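30 Mar 2022

Back from Devberg at seven. Flondik wants the assessment by the end of the week, so I am putting the raw version down now and will clean it up tomorrow.

The question they are paying for is narrow. Can a machine put a small workshop in order at the end of a shift, with the tools returned to their places and the bench clear, at a cost that beats a person doing it. I have been asked some form of this every year since I left Minja, and my answer in December was no, with two conditions. I reread that note on the train. The conditions were grasp reliability on thin handles and recovery after a missed hook. Both still stand, though the first has moved.

Numbers first. Stement's log covers 200 attempts at hanging or fetching a hand tool. 195 ended with the tool in the gripper. That sounds better than it is. A grasp is logged when the fingers close and the load is felt, and the log says nothing on whether the tool was held in an orientation that lets it go back on a hook. Margarida Cardoso rescored a portion by hand using the stricter rule and the rate fell a good deal. I asked for her sheet. She will send it once she has checked the pliers, where she and the software disagree most. 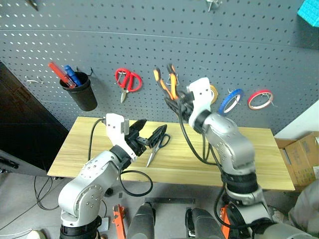

My own view is that tool return is three problems sold as one. Finding the tool is close to solved on a plain background with decent light. Picking it up is solved for blocks and cylinders and only partly for anything with a pivot. Placing it is where the time goes. Scissors are a fair case: the pair with black handles is held over the table, blades down, while the red-handled pair hangs with its loops at the top. To hang the first like the second, a loop has to meet a hook with very little clearance, and a pivoted tool can shift in the fingers on the way. Pliers are worse. With two pairs side by side and the handles splayed, a gripper going in for one has the other in its path. Tape rolls I would call easy. The hole is large and the roll does not care which way up it is.

Cycle time next. The planner budget is set at 3,320 milliseconds per move, and a return needs several moves plus a regrasp. A person hangs up a pair of scissors without looking. I do not think speed matters much for an overnight job, and I will say so in the report, but Flondik will compare it with a person anyway.

Household chores came up over lunch. Same limits, less control over the surroundings. A kitchen drawer has no fixed positions and the contents change weekly. I would not quote on it.

Draft conclusion: usable for fetching from a fixed board, with tools spaced further apart than people normally space them. Not yet usable for unattended return of pivoted tools. Board layout is the cheapest fix, and I should give it its own section.

To do: get Margarida's sheet. Ask Stement for the failed attempts broken down by tool. Check whether the force threshold was changed partway through the log. Train receipt is in the gray folder.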